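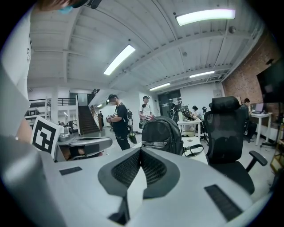
Straps first, Anselmo Ospina said, then the zips, then the weight. A bag that was checked in any other order had to be checked again, and he would not sign the sheet for it.

The clerk wrote this down. It was her first October at Trimero, and the depot had 2,985 bags to clear before the Trerent contract closed. Each bag had a line on the sheet. Each line had five boxes: strap, zip, pocket, seam, weight.

She set a black backpack on the table and drew the strap out flat. The stitching at the anchor point was even. She marked the first box. The main zip ran to its stop and back. She marked the second.

The front pocket held a folded paper. The procedure said that pockets were empty on arrival, and gave no instruction for a pocket that was not. She put the paper to one side, unopened, and completed the line. Seam sound. Weight 549 grams, within tolerance.

"Pocket," said Ospina, reading the sheet upside down.

"It was clear when I marked it."

"And before you marked it?"

She gave him the paper. He unfolded it on the table and pressed the crease with his thumb. It was a packing list, handwritten: two shirts, soap, a torch, the blue notebook, bread for the train. Every item was ticked except the notebook.

"These are new stock," she said.

"They are listed as new stock."

He turned to the supplier's file. The first 2,000 had come from Trurkum, sealed. The remainder had come by way of the Trương warehouse, where the seals had been replaced. The file recorded the replacement and gave no cause.
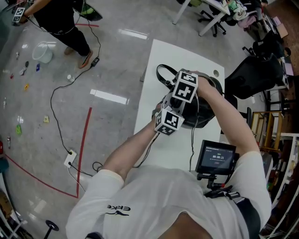

The second check, table by the sockets.

They went over the bag again from the beginning. Strap, zip, pocket. At the seam Ospina stopped and ran a fingernail along the lining, where the thread changed from black to a very dark blue. The repair was neat, eleven stitches, tied off by hand. He weighed the bag twice and got 549 both times.

"Do I fail it?" she asked.

"On which box?"

She looked down the line. There was no box for it. He took the pen, wrote "returned to owner" in the margin and left the name blank. Then he put the list back in the front pocket, closed the zip to its stop, and reached for the next bag.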